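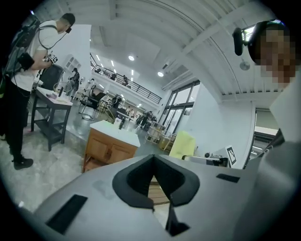
*Looking down at a small handheld device.*

# How a Hospital Computer Knows Which Patient Is You

When you visit a doctor, someone types what happened into a computer. The typed notes are kept together in an electronic health record. Your record can hold your height, your weight, the shots you have had, the medicines you take and any food or medicine that makes you sick.

A record is only useful if it belongs to the right person. This page explains how computers keep records apart, and how they put two halves of a record back together.

## Why a name is not enough

Many people share a name. A name can also be written in more than one way. Take a patient called Sebastião Barros. The mark over the "a" is called a tilde. Some keyboards make it hard to type, so one clinic may store his name as "Sebastiao" and another as "Sebastião". A person reading both would guess that they are the same name. A computer compares letters one by one, and to a computer "a" and "ã" are different letters.

Names also change. People get married, or they start using a middle name, or a tired worker at the front desk leaves out a letter.

## The record number

To get around this, a hospital gives each patient a number the first time they come in. It is called a medical record number. Two patients in the same hospital never share one, and a patient keeps the same number on every visit.

The number has no meaning of its own. Patient 257 is not sicker or older than patient 200. The number is a label, like the one on a library book.

The number is often printed on a plastic wristband, along with the patient's name and date of birth. Many wristbands also carry a barcode. A nurse points a scanner at the barcode, the scanner reads the pattern of dark and light bars, and the computer opens the record with that number. Scanning is faster than typing, and it makes fewer mistakes.

## Two hospitals, two numbers

Record numbers work well inside one building. The trouble starts when a patient goes somewhere else.

Suppose Sebastião has his checkups at the Okus Children's Clinic. In December he falls off his bike while visiting his aunt, and he is taken to Flelton Hospital. Okus knows him as patient 257. Flelton has never met him and gives him a new number. Now there are two records for one boy. The Okus record says that he is allergic to penicillin, and the Flelton record is blank.

The doctor at Flelton will ask about allergies, and his aunt may or may not know. It would help if the two computers could compare what they have.

## Matching

The job of deciding whether two records belong to the same person is called **patient matching**. It is done by a program that looks at several facts at once. Each fact is called a field. Common fields are:

- first name and last name
- date of birth
- home address
- phone number

The program gives points when a field agrees. Some fields earn more points than others. A matching date of birth is worth a lot. A matching town is worth little - thousands of people may live in the same town.

Here is a small scoring table from a made-simple version of such a program, which we will call Beltel.

| Field | Points if it agrees |
|---|---|
| Date of birth | 6 |
| Last name | 4 |
| First name | 3 |
| Phone number | 3 |
| Town | 1 |

Beltel adds up the points and compares the total with a rule. With 14 points or more, it links the two records by itself. With a very low score, it leaves them apart. In between, it asks a person to look.

Sebastião's records agree on date of birth, last name, phone number and town. That makes 14 points, even though the first name is spelled differently and earns nothing. The records are linked, and the doctor at Flelton can see the allergy.

Better programs clean up the data first. They turn "ã" into "a", change "St." to "Street" and remove extra spaces. This step is called **normalizing**. After normalizing, Sebastião's first name would match too.

## Two kinds of mistake

A matching program can be wrong in two ways.

1. It misses a match. One person ends up with two records, and each has a piece missing. This is called a **duplicate**.
2. It makes a match that is false. Two people end up sharing one record. This is called an **overlay**.

An overlay is usually harder to fix. Someone has to go through the mixed record line by line and decide whose blood test was whose. For this reason, many programs are set to be careful, and a doubtful pair is sent to a human.

Twins are a well-known hard case. They have the same last name, date of birth, address and phone number. If they are called Hayes and Hayden, even their first names are close.

## What you can do

You may have noticed that people at a hospital ask for your name and birthday again and again. They are checking that the record on the screen is yours. Answer every time, even if you told someone else a minute ago.

Give your full name the way your family writes it on forms. If you have moved or your family has a new phone number, ask a grown-up to tell the front desk. If you are wearing a wristband, read it. Tell a nurse if a letter or a number is wrong.

## Words used on this page

**Electronic health record:** the notes about a patient's health, kept on a computer.

**Field:** one piece of information in a record, such as a birthday.

**Medical record number:** the number a hospital uses to label one patient.

**Normalizing:** writing information in the same style so that it can be compared.

*Page last checked December 20, 2022*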